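## From my bench: the board that took all spring

Hello again, friends! July already, and I've finally got something to show for all those evenings I spent muttering over clamps. Some of you wrote back after the last letter asking whether I'd ever finish the big board I kept going on about (Despina, you asked twice, and I do read my mail). It's done. Well, it's done except for the oil, and I'll get to that.

For the new people – I've been gluing up boards from offcuts for a good while now, mostly small ones that go out as wedding presents and housewarming presents and sorry-I-forgot-your-birthday presents. This time I wanted a proper wide one, made from several planks, big enough to roll out pastry for two pies without half of it hanging over the counter. I had some pale wood put by that I bought from a man in Prillitz who was clearing out his barn. He swore up and down it was maple. I've worked it and I think he was right, but he also swore his dog could count, so take that as you like.

The stack sat in my hallway for the whole winter with little sticks between the layers. My sister-in-law Mateja hung her coat on it. When I finally took a plane to the first piece and saw what the grain was doing I called her over from the other room, because under all that gray barn fuzz it was nothing but swirls, like somebody had dragged a comb through cake batter!

So then of course I had to fuss over the layout. I must have shuffled those planks on the floor for an entire afternoon, flipping one, swapping another, going off to make coffee and coming back to hate it. Costel Kolev (who taught me how to joint an edge in the first place, and who still checks my work by running his thumbnail along it) told me to quit trying to match the color and put the wildest figure together on one side, so your eye has somewhere to go. I grumbled and did what he said.
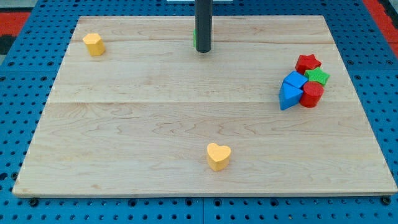 The middle seam does show more than I'd like. One side came out a touch darker than the other, and I knew it would when I spread the glue, and I went ahead anyway. The upper one you have to go looking for. Nermina says she likes the band and that it looks like a tide line, and I'm going to let her keep believing I planned it.

Sanding was the long part. I started coarse to knock down the ridges and went up slowly from there, wiping it with a damp rag in between to raise the grain and letting it dry before I went at it again. Please don't skip the damp rag! I did on my very first board, and the first time it got washed it came up fuzzy as a peach. With swirly wood like this I'd also stay away from the plane once you're close, or at least take tiny, tiny bites. It will tear on you. Ask me about the hole I had to sand my way out of.

Now, the oil. I've always used whatever mineral oil the drugstore had, warmed in a bowl of hot water, and I put it on with an old T-shirt until the wood stops drinking. Kalliopi Yordanov swears by adding beeswax and has promised me a jar of hers, so I'm waiting on that before I do anything. If any of you have tried both on pale wood, write and tell me whether the wax turns it yellow. I'd hate to lose that creamy color after all this work.

A few people have asked if I'd sell it, and no, this one's for my own kitchen, sorry! There's enough left from the barn stack for 2 smaller boards, though, and those will go on the table at the Hivine fair with the spoons and the lopsided butter dishes. If you want one held back, just reply to this letter and say so. I'll be in the shop most evenings after supper, so don't worry if I take a day or two to answer.

Next time I want to talk about handles, and whether a board this size needs them. Costel says yes. I've got my doubts – I like a plain edge, and I'm scared of the router.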